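Court notebook, Thursday, bay 2 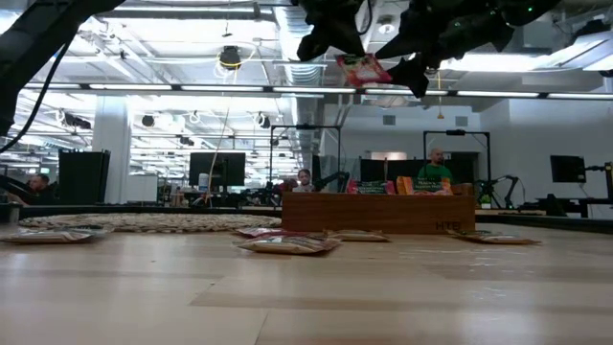

Category: Balls and Pressure

Started at 9:40. Continued the bounce checks on the indoor match balls for the Alvarado gym. Ainhoa had left the Coltetti batch on the rack overnight with the valves down, so I turned them all and let them sit before taking any readings.

Drop height same as last week, bottom of the ball to the floor, released by hand off the marked pole. Target pressure 8 psi on every ball. Gauge is the old Wondilon one. It sticks a little coming back to zero, so tap the glass before each reading.

Ball 4 reads fine on the gauge but comes up short every time. Swapped the pump needle, wet the valve with soapy water, no bubbles. Pressed along the seams by hand and one panel feels softer than its neighbors. Set it aside with tape on it. Jacobus thinks the bladder has a fold in it. I would sooner cut it open than guess, but Covadonga wants it kept whole until the Prellmont people have looked at it.

Ball 87 (the practice one with the number in marker) is worn nearly smooth on one side and still bounces true. Dropped it 40 times for the repeat series. The last few were no lower than the first few. Rebounds are in the blue binder, page after the rim notes.

Floor matters more than I allowed for. Moved the pole two boards toward the wall and the same ball lost height. Crescencio says there is a joist gap under that part. Went back to the first spot and chalked an X on it — please don't mop it off.

To do:
Order needles, the short kind.
Ask Ramiro if the women's size balls are coming in the same crate.
Redo ball 4 after lunch at the same pressure, cold gym if the heat is still off.
Return the spare pump to Alvarado.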